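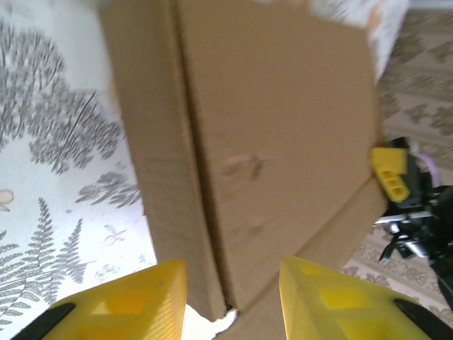
Jela
A data card for a collection about corrugated boxes

Version 2, last edited 8/31/20

Summary

Jela is a set of short written records about plain brown cardboard boxes: how they fold, where they give out, and what shape they are in once people have been at them. There are 300 records. Each one covers a single box, and each box was handled by someone who had other things to do that day.

If you came looking for glossy retail packaging, Fimico has a collection of that, and it is very pretty. Jela is for the other kind of box, the kind that holds a door open for a year and then gets blamed for blocking it.

What is in a record

A record has a box number, a shape class, a condition note, a surface note and a free text field. The shape class is one of: cube-ish, flat, long and narrow, tray, or other. We tried to get rid of "other" in version 2 and ended up with more of it.

The condition note uses the words sound, soft, torn and finished. Soft means a panel bends where it has no crease. Torn means the outer liner has opened, however small the nick. Finished means the box can no longer stand up without help. A box may be both soft and torn. It may not be both sound and torn, although several early records claimed exactly that, in handwriting we recognize.

The surface note says what the box was standing on. Most of ours stood on a table covering with gray leaves and sprigs printed on it, so please don't read anything into the number of ferns.

Free text is free text. Some of it is useful. Some of it is about lunch.

How the boxes were chosen

Badly, at first. Version 1 took whatever was in the Sulton stockroom, which meant a great many boxes of one size and one long tube that had to be argued out of the set. For version 2 we took boxes as they came in during December, when everybody is mailing something, and stopped when the shelf was full.

Boxes with printing on the outside were skipped. So were boxes with food in them, after the first one.
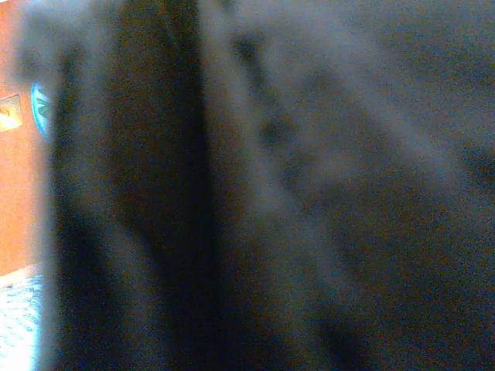
Henk Cuypers wrote in to ask why scuffs don't count as damage, given that a dark scuff on a main panel is the first thing he sees when he picks up a box. It was a fair question and he asked it four different ways. Our position is that a scuff changes how a box looks and leaves the way it folds alone. Scuffs go in the free text field, where Henk is welcome to search for them.

Terms we use

A panel is any of the big flat faces. A flap is a panel that has been given permission to move. A seam is where two panels meet on a fold, and the joint is where the maker glued the whole thing into a loop. People mix up the last two constantly, including the person typing this.

The liner is the outer paper. The flute is the wavy part inside. When the liner peels back you see a rougher, more fibrous layer, and that is the moment to write "torn" and stop pulling at it.

Handling

Open a flat box by pressing on its two ends. Pulling at the middle of a panel works too, but you'll be filling out a new condition note afterward. Work the creases one at a time, and bend each one all the way before going to the next. Half-bent creases are how "soft" gets into the records.

Long, narrow boxes need a grip at both ends or a good deal of patience. They twist. A cube-ish box forgives you; a long one remembers.

Don't tape anything. Tape takes the liner with it when it comes off, and then box 41 happens.
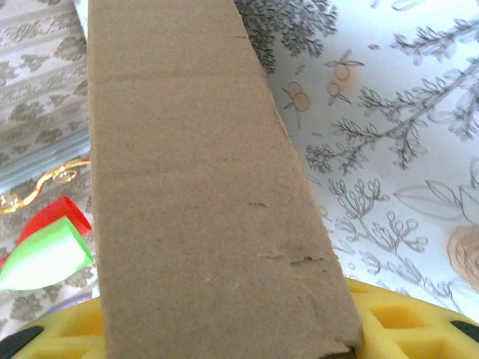 Tears get recorded by direction. A tear running with the flutes tends to be short and tidy. One running across them wanders, and its ragged edge will go on shedding bits of paper every time the box is moved. If you find a loose scrap near a box, put it in the envelope taped to the shelf (the shelf may be taped). Don't try to fit it back.

Known problems

The word "soft" was used generously before version 2. Treat any soft in a version 1 record as an opinion.

Box sizes were measured with a ruler that had lost its first inch. We corrected for this once. There is a possibility we corrected for it twice.

The long and narrow class is thin, in both senses. If you need a fair spread of shapes, sample by class and expect repeats.

Nothing in Jela tells you how strong a box is. One reader at Barajas tried to plan a pallet with it. Please don't.

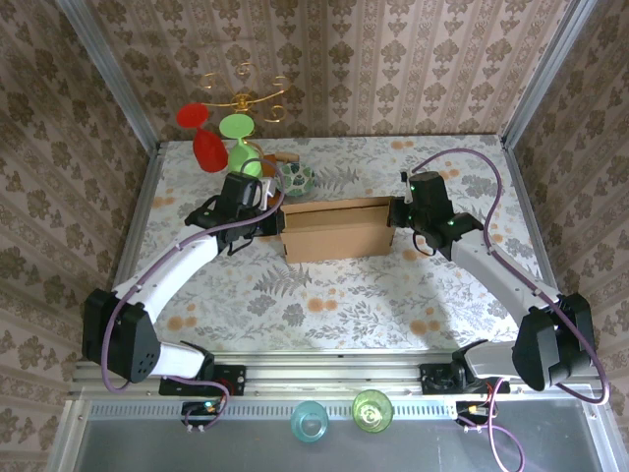 Janaína Rezende would like it known that a box with its opening facing up is a tray until somebody proves otherwise, and that we have been filing trays under long and narrow since the beginning. She is right about some of them. We've agreed to look at depth as well as length in the next version, and she has agreed to stop relabeling the shelf.

Using the records

Use them for whatever you like, and keep the version number with anything you copy. Corrections are welcome if they name the box. "The brown one" has been tried.

Physical boxes are not lent out. They go to recycling once a record is closed, except for box 41, which is holding the door.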